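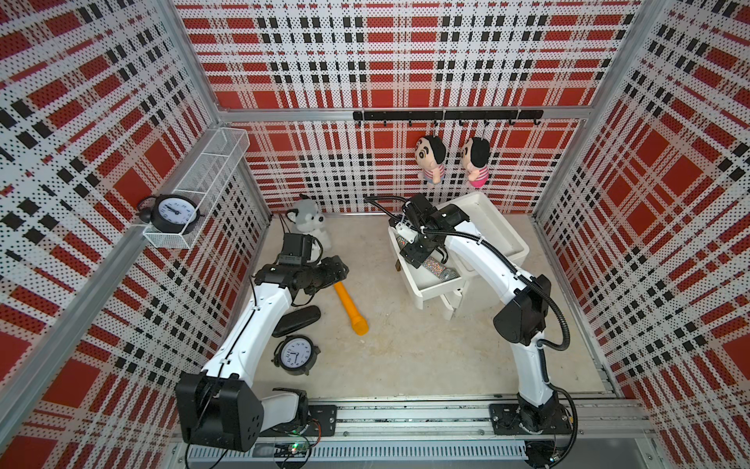 Saturday, 7 a.m., coffee in one hand, leader arm in the other. I'm spending the whole weekend teaching two robot arms to clear out a drawer and I could not be happier about it. Thread!

Quick background for the new folks: I don't write any code for the motion. I hold a pair of small arms on my bench, and the big pair copies what I do. Every joint angle and every camera view gets saved. One run through the task is one episode. Then a model learns from the pile.

The pile so far: 3,854 episodes across all our tasks. The drawer task has 776 of those and I want a lot more before the end of December, mostly with odd objects.

Odd objects are my favorite part. Dehua Fu keeps a box of thrift store finds for exactly this, and I got to raid it. Anything shiny goes to the front of the line, because shiny stuff is where our last model (we call it Mugo) fell on its face.

The rule I learned from Gorazd Vidmar when I started: drive from the wrist camera for the last couple of inches. From the outside view you think you're lined up. Then you check the wrist view and one finger is about to land right on top of the thing.

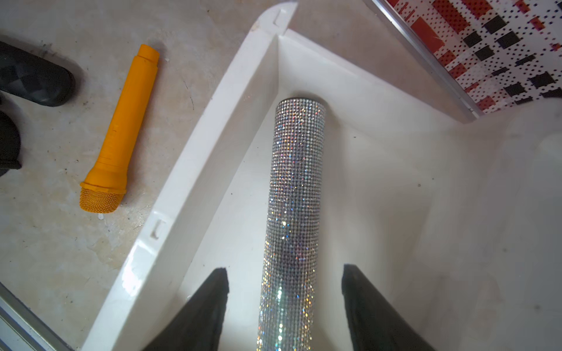 So I slow way down there. Open wide, straddle, stop, look, and only then close. If I rush the approach, the model learns to rush the approach, and it's much worse at rushing than I am!

Also, please don't fix your mistakes in a panic. If I miss, I back off a little, line up again and go in calmly. Those runs stay in the set. Mugo got so much better at second tries once we quit throwing them out.

What I do throw out: runs where I sat still for ages thinking. My record is 51 seconds of hovering while I tried to remember which foot pedal was which. A robot trained on that will hover too, very patiently, forever.

Someone asked yesterday if two arms are harder than one. Yes! Your hands want to move together, like on a steering wheel. I had to practice parking one arm and really leaving it parked while the other one worked. Took me 16 sessions before my left hand stopped drifting along for the ride.

We swap what's in the drawer between batches, and move the stuff on the floor too. Same drawer, same walls, different junk. Otherwise the model just memorizes a spot and grabs at it no matter what's there.

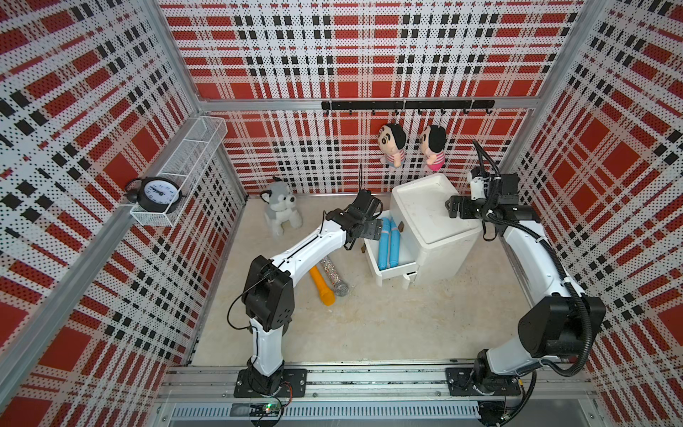 Soft things need a whole different touch, by the way. You can squeeze and get away with it, so it's easy to get sloppy. I try to close just enough to lift and no more.

Brian Athumani is flying in from Brelldale next week to try it, and he has never touched a leader arm. I'm so excited to get his data in there. A brand new pair of hands does things I'd never think of, and I mean that as praise.

Okay, coffee's gone, next batch is loaded. If you've done teleop with shiny or see-through objects, tell me your tricks, I want all of them. Back tonight with numbers!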